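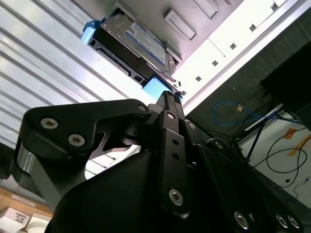
Wrist camera view, drive caddy task, standard fingers.

Stenton Wrist Capture Kit

I was asked to write this page after complaining about the last one, which promised "training data in an afternoon." We have sold and supported these kits long enough to know what an afternoon gets you. It gets you a lot of clips of somebody learning how to drive the arm.

The kit is a small camera, a mount for the gripper, the recording software and a foot switch. An operator runs the arm by hand control, does the task, and taps the switch to mark the start and end of each try. You end up with video matched to joint positions and finger opening. What your learning system makes of that is up to your learning system.

Our test task is handling hard drives in a computer chassis, with the gripper coming up at the drive from underneath. We picked it because customers kept asking for it. I would have picked something easier. The fingers have to find a small blue tab, and from the wrist the hand itself blocks a good part of the view. Anyone who tells you a wrist camera sees everything should be asked to sit and watch the recordings.

For the drive task we kept 187 tries out of 300. The rest went out for late switch taps, dropped frames, or an operator stopping halfway to think. Yogesh Dubey wanted to keep the hesitant ones and he may be right – some buyers do want examples of recovery. The software lets you tag them and decide later. 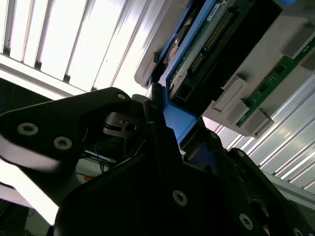 Lighting is the other thing to budget time for. When the camera points up, ceiling fixtures wash out parts of the picture, and auto exposure will not save you. Lock it by hand before each session. Sumeya Alemneh wrote the setup sheet and it covers this on page 14, which is too far back.

In the box
Camera and gripper mount
Cable, with clips
Foot switch
Recording software, one seat
Setup sheet

Not in the box
Arm, gripper, computer, or a trained model

Fits
Irkeren and Grunberg parallel grippers. The Ambaye hand needs the adapter plate, sold separately. I would not buy it for the Ambaye until the new plate is out in May.

Weight on the wrist, mount included: 54 grams

Returns are accepted if the kit is complete. Questions about fit go to Tolera Tekleab in support. Send him the gripper model and a photo of the bolt pattern.

Page last changed 11/23/19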